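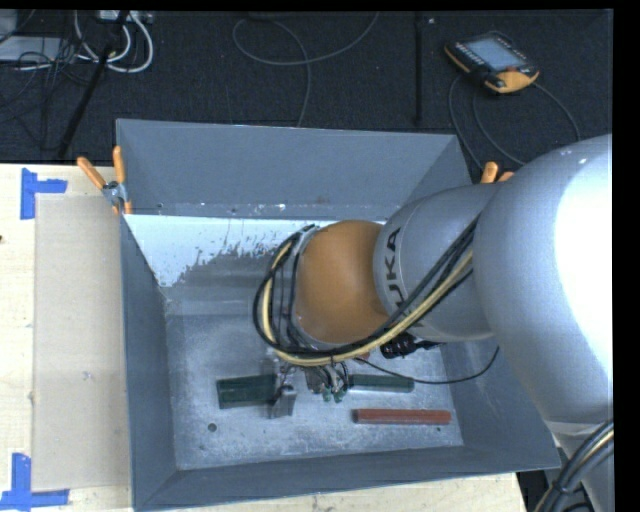 How do you keep small parts from getting mixed up on a shared bench?
Give each job one open bin, put only that job's pieces in it, and empty it before the next job starts.

Arnlow Workshop: Bins and Benches

This page covers the sorting corner at Arnlow, which was rearranged in May. The corner has 4 benches and is open to members until 18:00, Saturday included.

Gray metal bin on the pale wooden tabletop. The sides slope inward and the floor is scuffed and scratched all over. We have no plans to repaint it.

Two green pieces and a reddish-brown one in the bin. The wide green block is the easiest to pick out. The other two are much slimmer, and the green one has a lighter strip along its lower edge.

Holes in the bin floor. They are small, but pins and washers can drop through, so keep those in a lidded tub.

Notes for members

Bins go back on the lower shelf when a job is finished. Offcuts longer than 186 mm belong in the rack by the door.

Labels are in the top drawer. Write the job name and your initials.

Augustina Quaye looks after the bench bookings. Kristaps Vanags has the key to the Ornero cabinet, where the spare bins are stored.

Page text by Yayra Kwofie. Corrections can be left at the front desk.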